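我的中文是后来学的，如果有的句子不自然，请多包涵。本文写的是 Sturisix 的双臂桌面套件 Cumunano。我从五月开始使用它，价格是3704欧元，由我们实验室付款，厂家没有给我任何好处。写于2022年9月16日。

先说结论：机械臂的部分我给四星，安全的部分我给两星。如果你只想知道为什么，请直接看“201故障”那一节。

## 买到的东西

套件包括两条机械臂、两个黑色的两指夹爪、一个控制盒、一个急停按钮和一张软件许可。软件叫 Ko，可以装在普通的电脑上。电源需要另外买，我选的是 Tomeck 的电源，厂家的推荐表里有这个型号。

安装比我想的容易。底座的孔位准确，螺丝分袋装好，袋子上有编号，说明书里也用同样的编号。唯一的麻烦是线缆。厂家给的线很粗，也比较硬，从底座后面出来以后要绕一个弯才能接到控制盒。我第一次装的时候把弯绕得太小，后来重新装了一次。说明书对弯曲半径只有一句话，而且在附录里。

Ko 的界面有英文和中文两种。中文的翻译有几个地方我看不懂，例如“力矩保持”和“力矩保留”在同一个菜单里出现，是两个不同的选项。我写信问了厂家，他们回答说前者是停止以后电机继续用力，后者是断电以前保存力矩数值。请记住前一个，下面还要说到。

## 平时的工作

我们的任务很简单：把东西从一个篮子移到另一个篮子。物品有软的、硬的、圆的、透明的，目的是比较不同的抓取方法。做这种工作，Cumunano 的表现是好的。

动作平稳，声音小，我可以在旁边打电话。两条臂同时运动的时候，Ko 会计算它们之间的距离，距离太小就让其中一条等待。这个功能从来没有出过问题，应该表扬。

夹爪的指尖比较窄，适合从篮子里面取小东西。对于圆的物品，它需要多试几次。对于平放的胶带卷，从侧面夹容易滑，把一个指尖伸进中间的孔里效果好得多，但是要自己写这个动作，软件里没有现成的。

透明的瓶子是最难的。深度数据在瓶身上常常有空洞，夹爪会下得太深或者太浅。这是视觉的问题，和机械臂没有关系，所以我不扣分。

桌面上我们用蓝色胶带贴了格子，方便把篮子放回原来的地方。这个办法便宜，但是胶带的端头会翘起来，要常常换新的。如果你也想这样做，我建议买宽一点的胶带。

## 201故障

故障第一次出现在使用的第二个月。右臂正在把一个物品从篮子里提起来，Ko 的窗口变成红色，显示“201：夹爪通信超时”。臂停住了，这是正确的。但是夹爪没有保持原来的状态，它自己张开了，物品掉回篮子里。

那一次没有损失，我也没有太重视，只是重新启动，继续工作。

第二次就不一样了。夹爪在两个篮子中间的上方张开，一个装满水的小瓶掉在桌面上，滚到地上。瓶子没有破，可是我开始想：如果夹的是重的东西，或者下面有人的手，会怎么样？

于是我停下正常的工作，专门查这个故障。 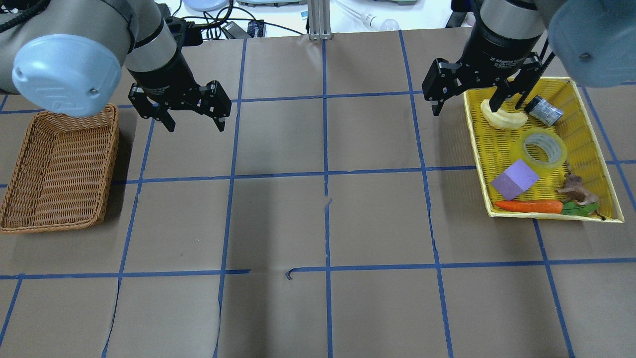
*两个夹爪都张开着，没有夹任何东西。左边的棕色篮子是空的，右边的黄色篮子里有香蕉、胶带卷、胡萝卜等物品。*

我查的方法如下。先把物品换成轻的、不怕摔的，再把速度降到最低一档，然后让右臂重复同一个取物动作，同时记录 Ko 的日志。急停按钮一直放在我的手边。

日志里可以看到，控制盒每隔一小段时间向夹爪发送一次询问。如果夹爪在300毫秒以内没有回答，就报告201。到这里都合理。问题在后面：控制盒报告故障以后，会向夹爪发送一个“复位”命令，而复位的第一步就是完全张开。如果这时通信已经恢复，夹爪就会服从命令，把东西放下。

换句话说，通信只断了一瞬间，夹爪本身没有坏，是软件让它张开的。

我又检查了通信为什么会断。用手轻轻推手腕后面的线束，日志里的延迟就变大。腕部转到某些角度时，线被拉紧，插头有很小的移动。我用扎带把线固定在连杆上，留出一段余量，故障的次数明显减少，可是没有完全消失。左臂的线和右臂的走法不一样，到现在没有报告过201。

## 急停按钮的问题

这一节我认为最重要。

按下急停以后，两条臂都立刻停住，我试过很多次，每次都是这样。但是夹爪的情况取决于“力矩保持”这个选项。

- 选项打开时：急停以后夹爪继续用力，手指被夹住的人没有办法自己掰开。
- 选项关闭时：急停以后夹爪失去力量，夹着的东西会掉下来。

两种情况都有道理，不同的工作需要不同的选择。我不满意的是，出厂时这个选项是打开的，说明书的安全一章里却完全没有提到它。我是在写信以后才知道的。安全一章写了“请勿将手放入工作区域”，写了“请佩戴护目镜”，没有写夹爪在急停以后还有力量。

我用一块泡沫试了一下。急停以后，泡沫一直被夹着，上面留下了两道深的印子。夹爪侧面没有手动释放的机构，要先断开控制盒的电源，再用力把两个手指分开。一个人用一只手很难做到。

我的要求不高：在夹爪上加一个释放杆，或者在急停按钮旁边贴一张说明。

## 厂家的回复

我把日志和一段录像发给了 Sturisix。第一封回信来得很快，内容是请我更新软件。我更新了，故障还在。第二封信请我检查电源，他们怀疑 Tomeck 的电源电压不稳。我量了电压，在空载和运动时都在允许的范围内，我把数值也发过去了。

第三封信才由工程部门来写，语气完全不同，很具体。他们承认复位命令的顺序有问题，给了我一个测试版的 Ko，其中201出现以后夹爪保持当前位置，等待操作者确认。他们还寄来一根新的腕部线，插头上有卡扣。

新的线我已经装好。测试版软件我也在用，做了2000次取放，201出现过，夹爪都没有自己张开。这个结果我是满意的。可是正式版到今天还没有发布，下载页面上仍然是旧版本，也没有警告。已经买了这个产品的人，如果不写信，就不会知道这件事。我觉得这样做不对。

## 优点和缺点

**优点**

- 运动平稳，声音小
- 两条臂之间的避让可靠
- 零件编号清楚，安装不难
- 工程部门最后给了真正的解决办法

**缺点**

- 旧版 Ko 在201以后会让夹爪张开
- 原装腕部线的插头容易松
- 急停以后夹爪的行为没有写进安全说明
- 没有手动释放机构
- 中文界面的翻译需要重新检查

## 给已经买了的人

请先看一下你的 Ko 有没有“故障后保持位置”这个选项。没有的话，说明你用的是旧版，可以写信给厂家要测试版，信里写明“201”和“复位”这两个词，这样可以少等一封信。

在拿到新版以前，不要夹玻璃、刀具和装有液体的容器。把腕部的线固定好，慢慢转动每一个关节，看线有没有在哪个角度被拉紧。决定“力矩保持”要打开还是关闭，把结果写在纸上，贴在急停按钮旁边，让每个使用的人都能看到。

还有一点：急停按钮的线比较短，如果按照说明书的图来放，按钮会在机械臂的后面。我们买了一根延长线，现在按钮放在桌子前面。

总分三星。正式版发布以后，如果安全说明也补上了，我会回来改成四星。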